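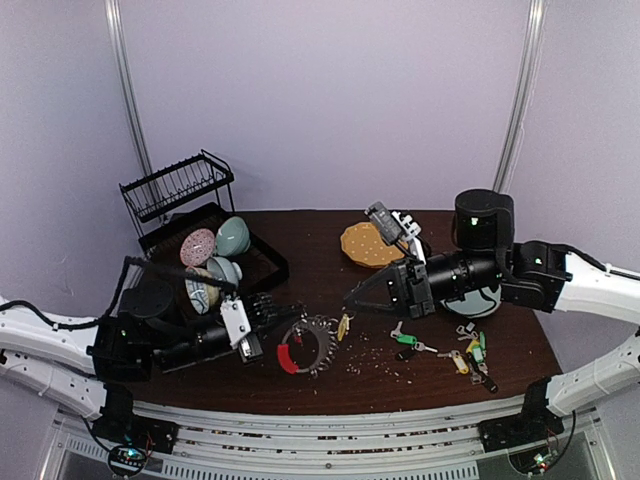

**Ticket 784** – Shared-table rules, keys and dishes cell
**Site:** Parnville
**Controller:** Stirnidik, two-arm setup
**Status:** Open, waiting on customer

**Customer, Wednesday, 9:40 am**

Good morning, and thank you for getting back to us so quickly on the last one (579, the brake release question – all fine now, and the label you suggested is on the cabinet). I'm afraid I have another, and it's more of a "what should we be doing" than a "what broke."

We run the two arms over a single table, with the dish rack at the back left and the key work toward the front. Our written rules came over with the cell from Mac an tSaoi, and rule 5 says the grippers must stay 100 mm apart "except during a planned exchange." That was perfectly easy to live with while we only did dishes. Now that we've added the keys, both arms want the middle of the table, and the Stirnidik keeps pausing with a shared zone warning whenever one gripper goes to the big key ring and the other comes in for a tag beside it. We clear it, it carries on nicely for a bit, and then we get the same warning again.

One of our operators would like to shrink the zone. I said not before we'd asked you, and I was a little firm about it, so I do hope I was right! I'd also like to know whether a tag and a ring handled together can count as a planned exchange, even though nothing is being handed from one arm to the other.

**Bodell Support, Wednesday, 11:15 am**

Good morning to you, and I'm very glad 579 is behind you. You were right to be firm. Please leave the zone as it is for now.

On the wording, I'd read "planned exchange" fairly strictly: both arms are under one program step, at reduced speed, and one of them is holding still. It doesn't have to be a handover. If your key step meets all of that, it can be written up as an exception to rule 5, with its own line in the cell file and a signature beside it. If the two arms are running separate steps that happen to meet in the middle, then it isn't planned, and the pause is doing its job.

Could you let me know a few things when you have a moment?

- Are the two arms called from the same step when they go to the key ring?
- Does the left arm's cable loop come forward over the dishes when that arm reaches in? The zone only knows about links and grippers, so a cable needs its own check.
- What's the rule at your site for loose bits on the table? I ask everyone this one. Grit under a plate can tip it, and crumbs have a way of getting into rail grooves.

**Customer, Wednesday, 2:05 pm**

Separate steps, as you suspected. I had rather hoped they were joined up, but the key routine was copied from an older one and each arm has its own half. And yes, the cable passes over the dishes. We had never written that down anywhere, so thank you. As for crumbs, our rule says "table clean at start of shift," and that's the whole of it – looking at the table now, I think it needs to say a good deal more.

I've added a note from our cell file below so you can see how we keep them. Please be kind about the formatting.

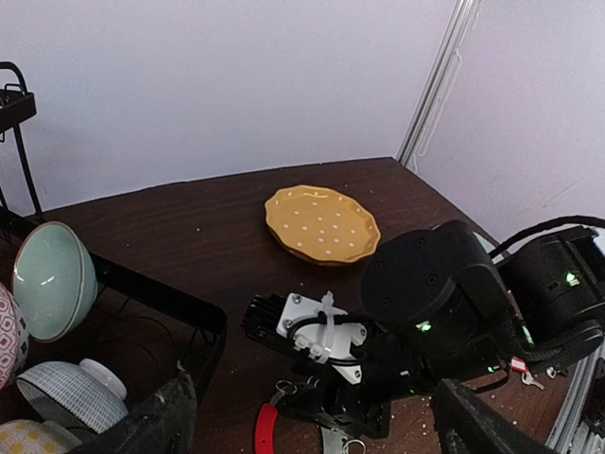
**Parnville, March**

Wrist check before the keys routine. Look over the white mounting plate, its screws and the zip ties, and follow the black cable around the motor housing with a finger (power off, lockout on, please). The wavy-edged yellow plate is to lie flat on the table and the bowls are to stay in the rack until the key work is finished. No reaching past the rack with either arm while keys are out. Wipe down between routines, rails included.

The last two sentences are new as of this afternoon, and I'd welcome any corrections.

**Bodell Support, Wednesday, 3:30 pm**

I like that note very much, and the formatting is far better than most I'm sent. Two small changes, if I may. Put the lockout at the front of the entry, on a line of its own, because people do start reading with their hands already moving. And for the cable, give the path you expect in words, so that the next shift has something to compare it with – "over the dishes, clear of every rim" would do.

For the pauses, please join the two halves of the key routine into one step, with the left arm holding still at the ring while the right arm works the tag. Run it at reduced speed with the zone unchanged and send me the controller log. I'll draft the exception line for rule 5 in the meantime and attach it to 784, and Mac an tSaoi should get a copy too, as it's their rule sheet we'd be amending.

Until then, keep clearing the warning by hand, with someone at the stop button each time.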